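**Plallent to collect outgrown and unwanted knitwear from August**

2 July 2026

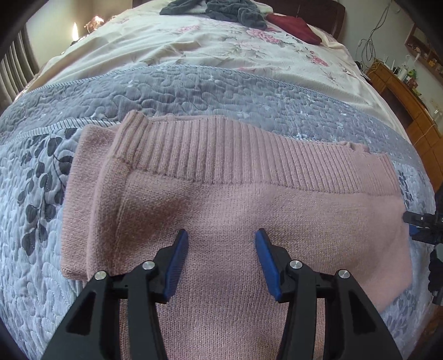 Plallent will start taking in second-hand jumpers, cardigans and other knits at its Rondano shop in August. Each piece will be checked at the seams and ribbing, mended if needed, folded and put back on sale.

A trial this spring brought in 621 garments from 176 households. Most needed only a wash or a few stitches at the cuff or hem.

"People keep knitwear at the back of a drawer for years," said Svetozár Gajdoš, who runs the mending room. "Please wash it first and fold it flat. Hangers pull the shoulders out of shape."

Knits can be left at the counter during opening hours, up to nine per visit. Small holes and loose threads are fine. Felted or badly stained items will go to Uniyal, which shreds them for cushion filling.

Prices and a drop-off leaflet will be available in the shop before the start date.

Contact: Plallent press desk, Rondano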